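Torngate, part 6: fingers and lighting

The handheld gripper has its second set of fingers on now. The first set bent outward under load, so the tips met but the pads did not, and anything thin slid out sideways. I redrew the fingers with a deeper section and a raised rim along the upper face, then printed the pair overnight on the Wonau in the shared shop.

Wall thickness went up by one step. Backlash at the tip is under 2 mm, measured with feeler gauges, and most of it comes from the linkage. The pivot bushings are still the original ones. I have a bag of Statell bushings to try, but they need the bore opened up and I would like to change one thing at a time.

The bigger problem was light. With the ceiling fixtures alone, the finger edges disappeared into the background and the tip tracker lost them in more than 9 percent of samples. A white cover over the table gives the black parts something to stand out against. A lamp at the far side helps too, although the shadow between the fingers moves with the tool and the threshold has to tolerate it.
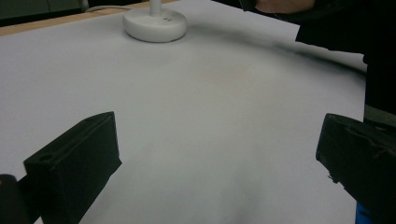
Fingers open over the white cover, lamp toward the back.

Settings for anyone following along: exposure fixed, white balance fixed, threshold taken from the median of the first 1000 samples after startup. Automatic exposure was a mistake. Each time a dark sleeve came over the table the gain went up and the white surface clipped.

The tracker runs under Lill, same as in part 5, with the edge filter moved ahead of the downsample. That costs a little time per sample and I can live with it.

Still open: the inner edges of the fingers need a proper cleanup with a file, and the pad material is undecided. Silicone sheet peels at the corners. Next I will try casting the pads in place, probably in March when the shop bench is free.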